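The Iron Run

I got in before six, because the batch had finished overnight and I couldn't bear to wait for it. The corridor lights at Welano come on one by one as you walk, so I more or less ran through the dark with my coat still on and my lunch swinging against my knee.

There were 4000 trials in the folder. Same arm, same policy, and a new world every time: different walls, different floor, different clutter. The policy was called Orar, after a river none of us had ever seen, and until October it had only ever known tidy rooms. Then we started feeding it messy ones. My whole chapter hung on whether that had done any good.

I didn't go to the totals. I always go to the odd ones first, like eating the icing, and I opened trial 116 because I liked the number.

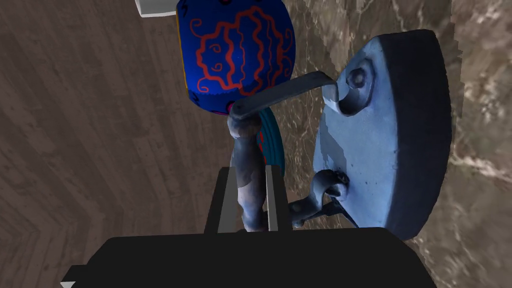
Trial 116, wrist view. The rod between the fingers, the big blue shape behind.

I think I said "Oh, you beauty!" out loud to an empty office. Look at what it had been given! A heavy lump of a tool, something like an old flat iron, with the weight all out at one side. A great blue thing covered in red-orange swirls, loud as a fairground. Wood on one half of the ground and something like marble on the other. The old policy went for bright colours like a magpie. It would have been at that blue thing in a heartbeat, and I had a whole slide deck of it doing just that.

And there was the rod, clamped between the two fingers, as if the blue thing were no more interesting than a wall.

I made tea. I forgot the tea. I went back and pulled up the other view, the wide one, with the robot and its long counter.
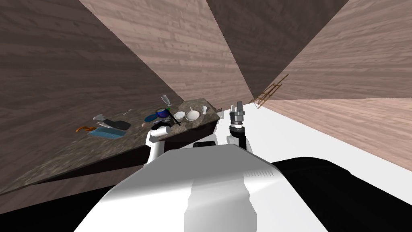 The kitchen, wide view. Left arm over the counter, right gripper up and open.

The kitchens come out of a generator named Sastry, and Sastry has no taste at all. It had put planks on the walls as well, dark ones and pinkish ones meeting at angles that made me tip my head. But the counter was lovely, speckled like a hen's egg, with a wine glass standing at the far end and two white bowls side by side. The left arm bent over the front edge towards the blue pot. I had spent a year looking at that white shoulder and I still felt a bit proud of it, the way you might of a cousin in a school play.

Only then did I let myself run the count. The script takes 13 seconds. I stood up for it. I looked out at the car park, where it was just getting light over the Lanusa building, and I listened to the fan in my machine climb and climb and then drop.

Grasps lost to a distraction: 6.

Out of 4000. The old policy had lost around a quarter of its trials that way. I checked the script for the mistake that had to be in it. I checked the seeds, the labels and the folder dates, and then I ran it again, sitting down this time with my hands flat on the desk.

Six.

The lights in the corridor had started clicking on, one after another, so someone was coming up from the stairs. I picked up the cold tea and went out to meet them, already talking.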